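Questions I get asked about the newsletter, last tidied up 18th November. If yours isn't covered, write to me and I'll probably add it!

**What is Brusier, then?**

It's a small paper zine about growing vegetables on balconies and windowsills. I started it with Femke Van der Linden when we both had far too many tomato seedlings and not enough floor. It comes out when it's ready (sorry), usually once in February and then whenever the beans let us.

**How do I subscribe?**

Send me your postal address and I'll put you on the list. There are 247 of you now, and I still write every envelope by hand, so please print clearly.

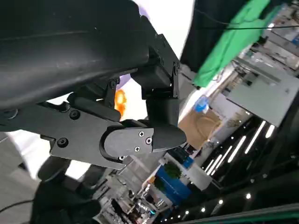 If you move house, tell me before the next issue goes out and not after. The post office does send some back, but they come home looking very sorry for themselves.

**Can I grow potatoes in a bucket?**

Yes! Drill holes in the bottom, use an early variety, and don't cram in more than one seed potato. Milan Visser swears by two, but I've seen his harvest and I'm sticking with one.

**My basil always dies. What am I doing wrong?**

Probably nothing. Supermarket basil is a crowd of seedlings squashed into one pot, so split it into 3 or four clumps, give each its own compost and water from underneath. Mine still sulks in winter -- I've given up taking it personally.

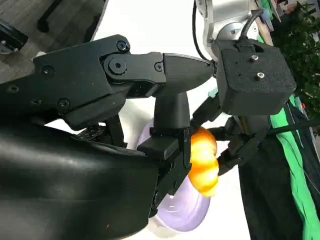
*Black finger linkage, close up.*

**Do you take articles from readers?**

All the time. Keep it under 1,588 words, which is what fits on our middle pages if Marloes Bakker shrinks the type as far as she's willing to. Tell me what you grew, what you grew it in and what went wrong. I like the failures best. Ertuğrul Tokgöz once sent us a whole page on aubergines that never fruited and it's still my favourite thing we've printed.

**Do you have back issues?**

A few. The early ones are gone, apart from my own copies, which have soil on them.
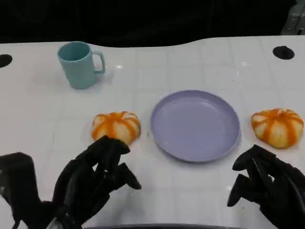 Plate and two pumpkins

The one with the seed-swap list is the one everybody wants, and I've got a small pile left. Send a stamped envelope and it's yours. If the pile's gone by then, I'll photocopy the list for you -- the staples won't be as nice, but the seeds don't mind.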